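18 March 2020
Posted to the list by the Widorthorpe bench group

Re: Brano arm kit, anyone tried it?

> The Brano kit is down to 484 with the gripper, and Stimurton
> will throw in the training pack for another 66. They say it
> learns a new pick-and-place job in 18 tries. We'd want it for
> mugs, tubs, light tabletop stuff. Is there a catch, or should
> we just order two?

Please don't order two. I'd think hard before ordering one.

The 18 tries figure comes off the sales sheet, and the sheet doesn't say what counts as a try or how far the objects get moved between them. I wrote to Stimurton and asked. I got back a link to the same sheet. I also asked for a failure log from any job they liked, and I'm still waiting on that.

The price bothers me too. 484 doesn't cover a spare set of fingers, and the warranty leaves out the wrist cable. The older Morikawa package was 400 when we bought it last June, with fingers, and its manual had an actual page on payload.
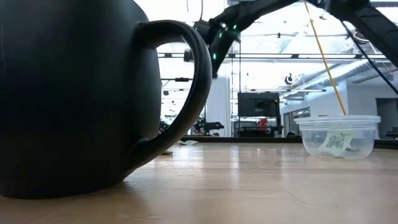 Handles and clear plastic are what I'd press them on. A big mug handle leaves a lot of ways to grab it badly, and a see-through tub is hard on any camera that has a bright window behind it. Every clip on their page uses solid colored blocks on a plain mat. Ask for your own objects, in your own light, with one unedited run from start to finish. If they'll do that I'll read the results with an open mind. Until then I'd keep the 66 for the training pack in your pocket as well.

---
This site uses cookies to remember your archive settings. By continuing to browse you accept their use.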